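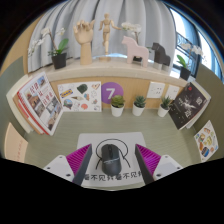 Filed under: Desks I Have Worked At

The desk with the number 7

April 4, 2026

Since November I rent a desk at Tasura, a study room above the bicycle shop on Wyss Street in Lirkley. Several readers asked me how it looks, because I mention it in almost every post and I never describe it. So I will try to do it properly today.

The first thing to know is that every booth has a purple round sign with a number. Mine is 7. I did not choose it, it was the one left when I signed the paper. Later I was offered a booth nearer to the window and I said no, and I was a little surprised at myself. I had become attached to the three succulents.

They stand in white pots at the back of the desk, against the wood, close to the sockets. They belong to the room and I am not supposed to water them. I obey this rule. At home I have killed two cactuses with too much kindness, so it is better for everybody.

The desk itself is a pale green, like sage, with a fine grain in it. In the evening my eyes are less tired than they used to be at my kitchen table, which is white and very shiny. I can't prove that the color is the cause. Maybe it is only that at Tasura I do not also have to look at the dishes.

And then there is the mat. It is white with a black drawing, and under the drawing is a line in Chinese: 看不见我看不见我. I do not read Chinese well, I studied it for only one year, but these words I can manage. "Can't see me, can't see me." It is what a small child says with the hands over the eyes. I find it a perfect sentence for a person who is hiding in a booth to finish a translation.

The mouse has no fixed place. Sometimes I leave it on the mat, and then it covers part of the drawing. When I am working seriously, it goes to the right side and the mat stays free. I tried for a while to use the mat as it is surely meant to be used, but my arm likes to have more space than that.
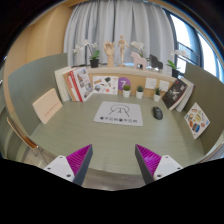 Walls on both sides

The booth has a gray-green panel on the left and another one on the right. I was worried about this before I came. I thought I would feel closed in, like in the language laboratory of my old school, where we had to repeat sentences about train stations. But the panels are good company. They hold up my papers, for example. Things can lean against them and be in view without taking the place of the work.

On the left leans a cream-colored card with some small red text. On the right is the one with many little drawings of food in red, orange, yellow and blue. I try not to look to the right before lunch.

The chair is wooden and has an orange-brown edge on the back. I bring my own cushion. For the first 60 minutes any chair is fine, and after that you begin to know it personally. My usual session is 4 hours, with one walk around the block in the middle, so the cushion was a necessary purchase.

I should say what I do there. I translate the user guides for Sotard, a small company which makes software for libraries. The last guide had 3002 sentences, and 983 of them were nearly the same sentence with a different button in it. For such work you need a place with very few surprises, but also something pleasant to look at when you lift your head.

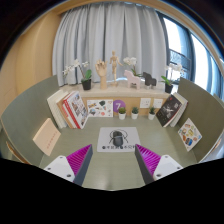
What is on the shelf

When I lift my head, I see the low wooden shelf behind the desk and everything which lives on top of it. There are white orchids, and between them stand a wooden hand with raised fingers, a jointed wooden figure on a little stand, and two horses. One horse is pale pink and the other is dark gray and smaller. They are in the style of those carved Swedish horses. In my head they are having a long discussion and the pink one is usually right.

The hand was strange to me in the first week. It looked as if it wanted to ask a question. Now I use it for breaks: I spread my own fingers in the same way and hold them until I have counted to twenty, slowly, and then I close them. My wrist has been better this winter, so I recommend it, with or without a wooden hand.

The orchids I admire from a distance. My mother always said that an orchid wants to be forgotten for a week, and I think that she would be satisfied with these.

Lower down, on the front of the shelf, there is again a card with small colored drawings on white. I like that it hangs at the height of my eyes when I am sitting.

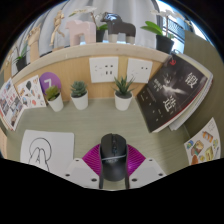

Small things, and a question for you

The mouse is black, with a thin pale line across it and a scroll wheel that I use far too much. When I do not know a word, I scroll up and down, as if the word could be hiding in the previous chapter. Sometimes it is.

From my seat I can compare the succulents quite well. One is yellow-green with a little brown in the leaves, one is compact and bluish, and one has long narrow leaves which go in all directions. I would like to know their names. I looked in the plant book at the Lirkley library, but it had only drawings and half of them seemed possible to me. If you recognize them, please write it in the comments, also the Latin name if you have it.

Next time I will write about the kitchen at Tasura and the correct way to label your yogurt there. The Sotard guide must be delivered first.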